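Tallia Home Help > Floors and Surfaces > Stone

Brown marble and coloured blocks – is the sealer doing anything at all?

Posted by Maksym Hladun, 24 February 2019

I have a dark brown marble slab as a floor in a small square bay, with wall panels on three sides. It's polished, with a lot of white and tan veining. Painted blocks get laid out on it, moved about and put away again in a plastic crate, over and over, and I'd like the stone to survive this.

The man at Bristell who sold me the slab said it needed sealing twice a year with Prirkano, at 96 pounds for the big tin, and that once sealed it would be "child-proof". I have my doubts about anything described as child-proof. I did the first coat in the autumn and I can't see a blind bit of difference. The second coat is due and the tin is nearly finished.
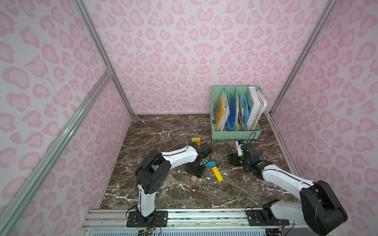 The bay with the spotty pink panels up. Marble is the original slab, one coat on.

What bothers me is the colour of the stone. In some places it is properly dark and in others it goes pale and chalky, and I can't work out if that's how it came or if something is taking the polish off. I didn't take any photos when it was delivered, which I regret. Bristell say "natural variation", but then they would.

The blocks are ordinary ones, green, orange and a turquoise blue. They don't get thrown. They get picked up, put down, sometimes nudged along. I'm told by a neighbour that the paint can leave colour behind on marble and by someone else that this is rubbish. I have wiped the whole slab with a damp white cloth and got nothing on it except dust.

So what I want to know is:

Does the sealer protect against scratches, or only spills?
Are the pale patches damage?
Should I put a mat down and be done with it? I'd rather not, the blocks sit nicely flat on the stone and they don't on foam.
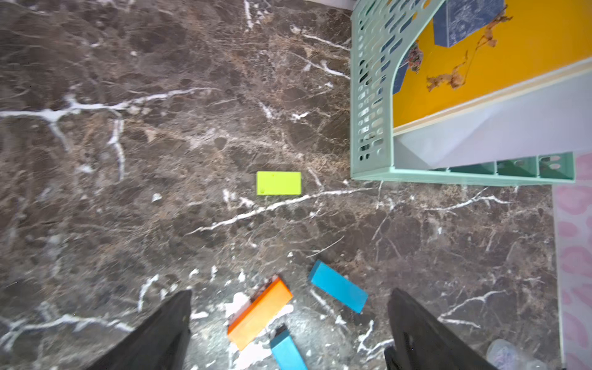 Replies (3)

Olaniyan Stone Care

Hi Maksym, the short version is that a penetrating sealer goes into the stone and slows down liquids. It does nothing for scratches. If the salesman told you otherwise he was selling tins. You wouldn't expect to see a difference after a coat either, so the fact that it looks the same tells you nothing good or bad.

To find out if you need the second coat, put a teaspoon of water on a dark part and leave it for 5 minutes. Wipe it off. If the stone underneath has gone darker, it is taking water in and could do with sealing. If not, leave it alone and save your money. "Twice a year" is a figure for kitchen worktops with lemon juice on them, and even there I think it's too often.

On the pale patches, I can't tell from photos and I'd be wary of anyone who says they can. Get your eye down near floor level with a lamp on the far side and look across the surface. If the shine runs straight over the pale bit without a break, it's the stone. If it goes dull there, the polish has gone, either from wear or from something acid. Run a fingernail over it too. Dull and slightly rough would make me think of cleaning products. What do you wash it with? If the answer has vinegar in it, stop.

Regarding blocks: wood is softer than marble. A clean painted block isn't going to scratch it. The grit underneath will, a bit, over years. Soft brush before you lay things out.

We do repolish, but for a slab in a play bay I would not pay us to. Minimum call-out is 200 and you'd be back where you started in a couple of years.

bramblehedge943

I don't believe in sealers full stop. My gran had a marble hall floor and washed it with plain water her whole life and it was fine. Also I would worry more about the blocks than the floor!! Stone chips the corners off everything. Get a rug.

Maksym Hladun

Thanks both. I've no vinegar in the house, it's been washing-up liquid, a small squirt in a bucket. Possibly more than a small squirt.

Did the water test on a dark bit between two veins. No change that I could see, so the second coat is off for now. Did it again on a pale bit near the edge and I think it went slightly darker, but I was looking for it by then, so I don't trust myself. Will repeat it in daylight.

The lamp was more use. Most of the lighter crackled areas shine the same as the rest, so I'm prepared to believe those came out of the ground like that. I'm less sure about some of the chalky white blotches. They may be duller. My wife says they aren't.

As for corners, I went over the blocks. There are small dents in the green one and a faint scuff or two on a blue one, which is what I'd expect from any block that gets used, on stone or anything else. Not convinced a rug would have saved them.
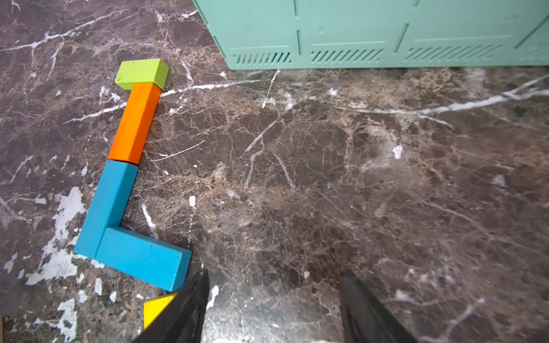
Blocks in a bent line down the left, chalky blotches at the lower left edge.

Olaniyan Stone Care

Washing-up liquid leaves a film if you don't rinse, and a film looks dull. Before you decide anything is worn, go over one blotch with clean warm water, twice, and buff it with an old towel. Then do the lamp again. If it comes up shiny it was soap.

If it stays dull, pick one patch well out of the way and try a marble polishing powder on it. A small pot will do. Don't let anybody sell you a kit, and don't put more sealer over it first or you'll have that to get off as well.

Maksym Hladun

Will try the towel. I've got half an inch of Prirkano left if anyone local wants it, collection only, and I make no claims for it.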